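Sash window

A sash window is a window made of one or more framed panels, called sashes, which hold the glass and can be moved within a fixed outer frame. In everyday British use the term nearly always means a vertical sliding window, in which one panel passes in front of another. Windows whose panels swing on hinges are called casement windows, although the hinged part of a casement is also, in the strict sense, a sash.

Sash windows are found in houses, shops, schools and public buildings in many parts of the world. They were the normal type of window in better houses in Britain through the eighteenth and nineteenth centuries and are still made today, both as copies of older designs and in modern materials.

Name

The word sash comes from the French châssis, meaning a frame. The final s was taken by English speakers for a plural ending and was dropped. The same French word came into English a second time as chassis, now used for the base frame of a motor vehicle. The word has no connection with the sash worn as an article of clothing, which comes from Arabic.

In North America the usual names are single-hung window, where only the lower sash moves, and double-hung window, where both do. A window with two panels that slide sideways is called a Yorkshire light or horizontal sash in northern England and simply a slider elsewhere.

Parts

The outer frame of a traditional sliding sash window is known as a box frame. It has a hollow upright on each side, made of thin boards, inside which the weights hang. The top member is the head and the bottom member is the sill. The sill projects beyond the face of the wall and slopes outwards so that rain runs off it. A groove cut along its underside, called a drip or throating, stops water from creeping back towards the wall.

Each sash has two upright side pieces, the stiles, and two horizontal pieces, the rails. The lower rail of the upper sash and the upper rail of the lower sash come together when the window is shut and are called the meeting rails. They are often bevelled so that they press against one another as the window closes. A catch, or fastener, is normally fitted here. The bottom rail of the lower sash is deeper than the others, as it carries the weight of the glass and takes the most wear from rain.
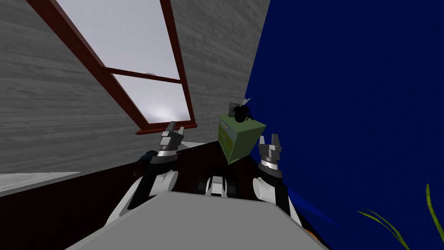
A window with two panes, divided by a horizontal crossbar.

Glazing bars divide a sash into smaller panes. Bars were needed when window glass could only be had in small sheets. As larger sheets became cheaper in the nineteenth century, builders used fewer of them, and many Victorian windows have a single vertical bar in each sash or none at all. The arrangement is commonly given as a pair of numbers: a six-over-six window has six panes in the upper sash and six in the lower.

The short curved projections seen on the stiles of some upper sashes, where they run past the meeting rail, are called horns. They strengthen the joint at the corner, which had to carry more weight once large sheets of glass came into use. Horns are rare before the middle of the nineteenth century, and their presence on an otherwise Georgian window is often a sign that the sash has been replaced.

Operation

In a hung sash window each moving sash is joined to a pair of weights by cords. The cord is fixed to the side of the sash, passes over a pulley near the top of the frame and goes down into the box, where the weight is tied to its end. The two weights together come close to the weight of the sash, so the window can be raised or lowered with little effort and stays where it is left. It is usual to make the weights for the upper sash a little heavier than the sash and those for the lower sash a little lighter, which helps both to stay shut.

Weights are mostly of cast iron. Lead is used where the box is narrow or the glass is heavy, as a lead weight is smaller than an iron one of the same mass. Cords were made of hemp, flax or cotton. Cotton cord with a waxed finish is still sold, along with cord made partly of man-made fibre. Very heavy windows may have chains instead.

Spring balances came into wide use in the twentieth century. A spiral balance is a metal tube holding a spring and a twisted rod, fitted to the side of the sash or into the frame. It needs no box, so the frame can be made from solid timber or from plastic or aluminium sections.

Opening both sashes a little way, one at the top and one at the bottom, lets warm air leave above while cooler air enters below. This was valued in schools and hospitals, and is one reason the type lasted in such buildings after it had gone out of fashion in houses.

History

Windows with sliding panels were known in France and England during the seventeenth century. The early ones had no weights and were held open by pegs or pivoting catches. Where and by whom the counterweight was first applied to a window is disputed. Windows with weights were being fitted in important English buildings by the 1670s, and within a generation the type had spread to town houses.

Building laws passed in London in the early eighteenth century affected the look of the windows. An Act of 1709 required window frames to be set back from the face of the wall, to make it harder for fire to spread. An Act of 1774 required the box to be hidden behind the brickwork, so that only a thin strip of frame could be seen from the street. Outside London the rules did not apply, and builders followed them late or not at all.

Glass was taxed in Britain from 1746 until 1845, and a separate tax on windows lasted until 1851. Once both were gone, large panes became common. Towards the end of the nineteenth century there was a return to small panes in the upper sash over a single sheet below.

After the First World War the sash window lost ground to the casement, which was cheaper to make and suited the lower, wider openings then in fashion. Many older windows were taken out between the 1960s and the 1980s. Interest in them has since revived, and in conservation areas owners may need consent before replacing them.

Materials and finish

Early sashes were often of oak, but imported softwood, mainly pine from the Baltic, was in general use by the eighteenth century. The slow-grown pine of that period is dense and resinous, and windows made of it may last for two hundred years if they are kept painted. Modern timber sashes are made from redwood, from hardwoods such as sapele, or from softwood treated to resist decay.

Paint colours have changed with fashion. White and off-white are the most familiar, but dark greens, browns and reddish browns were popular in the later nineteenth century, and some makers offered imitation wood grain. Exterior paint needs to be kept off the cords, which become stiff and break sooner if they are coated.

Faults and repair

The most frequent faults are broken cords, sashes stuck with paint, rattling and decay in the sill. A cord is replaced by taking off the inner beading, lifting the sash out and opening a small cover, called the pocket, cut into the lower part of the box. The weight is then drawn out through the pocket and tied to a new cord. If one cord has failed the others are commonly renewed at the same time.

Draughts are reduced by fitting brush strips into the beads and the meeting rails. Double glazing can be fitted to some old sashes, but the units are thicker and heavier than single glass, and the weights have to be changed to match. Secondary glazing, a separate pane fixed on the room side – sometimes a sliding one – leaves the original window untouched.

Decayed sills are repaired by cutting back to sound wood and letting in a new piece. The joint is made on a slope to shed water, and the grain of the new piece should run the same way as the old.

See also

Bay window
Casement window
Glazing bar
Secondary glazing
Window tax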